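# Wumix: questions we keep getting

**What is Wumix?**
A two-year argument between a robot arm and some kitchenware, conducted in a shared workshop in Vanddale. The arm was built from a kit and a lot of spare parts. Dinner is not included.

**Can I come and see it?**
Yes, most evenings after 7. Please don't bring soup.

**Did you make the hand yourselves?**
No. We made one, called it Elura, and it dropped 19 mugs. The current hand was bought secondhand, and the mugs are safer for it.

**What does it run on?**
An old desktop and our own grasp planner, Bansal. It plans a lid grasp in 2 seconds, or 80 if the desktop is also updating itself.

**Why pot lids?**
A knob is small and round, and glass confuses our depth sensing. If you want to feel humble, start there.
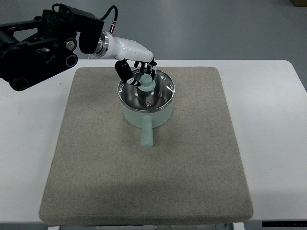 *Fingers around the lid knob, thumb on the other side.*

**How do you keep the pot from sliding?**
We use a thick mat on the table. Before that we tried tape – the tape is still on the old table.

**Can I use your code?**
Sure. Set the speed limit low before the first run and keep a hand near the stop button. The default is 100 percent, which we keep meaning to change.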